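The Weltetti Desk Board, Lived With

I have owned four desks in my adult life and have ruined all of them. The first got a ring from a coffee cup that I can still see when I close my eyes. The second I painted. The third met a soldering iron, and the fourth, a pale wooden table I bought from a neighbor who was moving, was still in good shape when I decided that this time I would be a grown-up and protect it.

The grown-up choice, if you read the same forums I do, is between the Heda mat and the Weltetti board. The Heda is soft, rolls up for storage, and costs less. I tried one for a month. It curls at the corners like old toast, and every crumb you drop on it stays until you pick it off by hand. Mine now lives under the dog's water bowl, where it has found its calling.

The Weltetti is another kind of object. It is a big, stiff, white rectangle, and it costs $130, a lot of money for something whose job is to lie there. Mine came from Cisneros, the housewares store on the edge of Vornetitz, where it had been leaning behind the shower rods since August. The man at the counter asked if I knew it was just the board. I said I did. He asked again when he handed me the receipt.

Setup consists of putting it down. There is still a leaflet, 7 pages long, with a drawing of a person putting it down and a second drawing of a person putting it down wrong. Four little rubber dots come in a bag, and you stick them to the underside so it won't slide. One of mine fell off the first week. The board didn't seem to notice.

The first surprise is how bright it makes everything. I had not understood how much of my working life I spent looking for small black things on brown wood. Screws, pen caps and the tiny key for the filing cabinet all show up on white as if they were under arrest. So does dust. I wipe the board every other day now, and I have never been a person who wiped things.

The size is right, or right for me. It covers most of a normal table and leaves a bit of wood at the back for a lamp and for the mail I'm not opening.

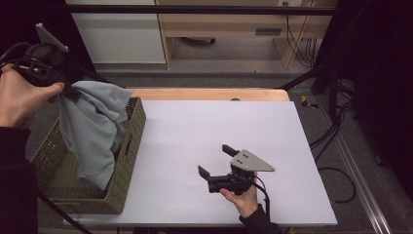 Issue 112

Storage is where the Weltetti people got ambitious. They sell a rail, a cup, a tray and a second, smaller tray that sits in the first tray, and none of them come in the box. I bought the rail and sent it back. An open basket does the same job, moves when you want it to move, and won't need a leaflet. Get one with a handle slot, so you can drag it toward you with one finger while pretending to listen on the phone.

Now for the stains. I tested the usual suspects, most of them by accident. Coffee wiped off after an hour. Ballpoint came off with dish soap and some grumbling. Red wine left nothing at all, and that was a relief on two counts. Turmeric won. There is a faint yellow thumbprint near the front edge that I expect to be buried with. The leaflet says to avoid "strongly colored foods," so I can't claim I wasn't warned – I just don't think of lunch as a hazard.

Scratches are a mixed story. A craft knife will mark the board if you lean on it, and you will lean on it. The marks are shallow and mostly show in low evening light, when I'm not working anyway. The makers say the surface is good for 2000 wipes. At my pace that gives me almost eleven years, by which time I'll have found some other way to ruin the table.

My real complaint is the edge. It's square and a little sharp, and if you type with your wrists resting on it you get a neat red line across both arms by lunchtime. A rounded edge can't cost that much more. I ended up pushing the board back an inch and resting my arms on the wood, so the part of the desk I touch most is the part with no protection.

Would I buy it again? Yes, at a sale price, and I'd skip every single add-on. If you eat at your desk, get the gray one. Cisneros had one left, behind the shower rods.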